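Build the Table First

When people write about building robot arms at home, they write about the arms. They post the motor specs, the printed parts and the gripper fingers. I think most of them would get further, and sooner, if they spent their first month on the table.

I say this after seven months of building a two-arm setup for handling clothes. I share a workshop called Wundside with a few other people who build things, and the arms in there get plenty of attention from visitors. The table gets none. It has taken more of my evenings than the wrist joints did.

My first surface was a bare painted board. A thin cotton shirt slid across it every time a finger touched the hem, and when the finger came down too low it had nothing soft to land on. I broke 3 fingertips that way. I spent weeks adjusting the motion to be gentler, which made the arms slow and did nothing about the sliding. Then I covered the top in gray fabric and most of those adjustments came back out of the code.

Cloth holds cloth. A person folding laundry on a bed knows this without thinking about it. We tend to treat it as cheating when we do it for a machine, as if a proper robot ought to cope with any surface. I don't agree. Factories design the fixture and the machine together, and a home builder with two cheap arms has more need of the help.

I would also say to pick a dull color. Gray has been good to me, and I leave the middle of the table clear between runs, with the next thing to be folded off to one side. 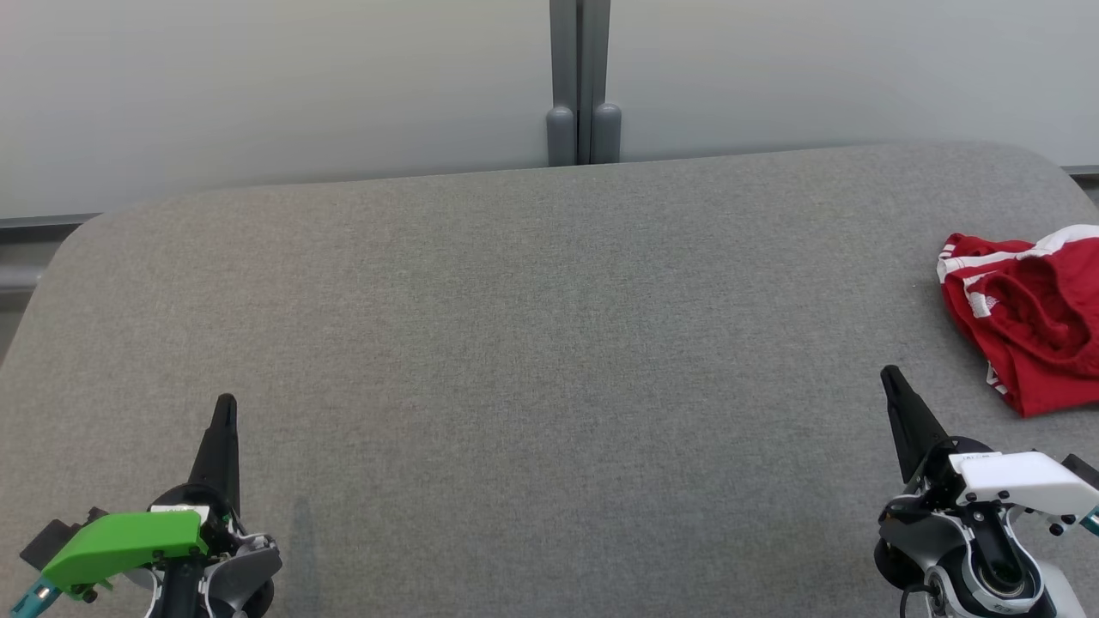

Přemysl Vondráček read a draft of this and objected. He said a robot that only works on its own special table hasn't learned to fold anything, and that a family with a kitchen counter would be right to send it back. He would put the arms on the worst surface available and keep them there until they managed.

I see his point, and for a company selling a product he is probably right. I am not selling one. I have two evenings a week and a parts budget I have already gone over. If I start on the worst surface, I can't tell whether a dropped sleeve is the fault of the finger, the camera or the tabletop. With the table settled, I have one less thing to suspect. My log has 107 attempts on the fabric and 59 on the board before it, and the later ones are the only ones I learned much from.

Moving to a harder surface can come afterward. I plan to try the bare board again in September, with the same arms and the same shirts. The fabric is only stapled on underneath, so it will take me ten minutes to get it off.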